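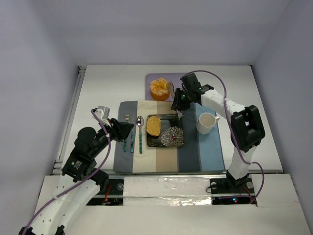
Chapter 8
Yarn-Dyed Stripes

A stripe may be printed on finished cloth or built into it by the order of the colored yarns in the warp. This chapter treats only the second method. The warping plan lists each band by color and number of ends, starting at the left selvage. For a placemat with broad bands of slate grey, cream, tan, dark blue-grey and light blue, the plan has five entries. Band width equals the number of ends divided by the sett.

8.1 Reading a warping plan

Bodin's plan for the Tilico cloth calls for 330 ends, of which 187 are ground color. Count the ends before beaming. A missing end shifts every band to its right.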